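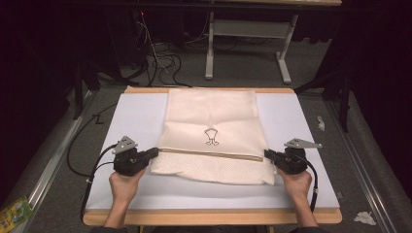

Vendredi soir, grand tri des pochettes avant le départ ! J'en ai toute une collection et je ne sais jamais laquelle prendre pour les chargeurs, les élastiques, les bricoles du train... Cette fois c'est la crème qui gagne, avec son petit bonhomme noir imprimé et son bas en filet blanc – je craque à chaque fois. Elle est un peu froissée, tant pis, je ne repasse pas une pochette !

Je l'avais prise chez Mornow en février, avec 2 autres plus grandes qui servent aux chaussettes. Il me reste la trousse de toilette à faire, et là, c'est une autre histoire.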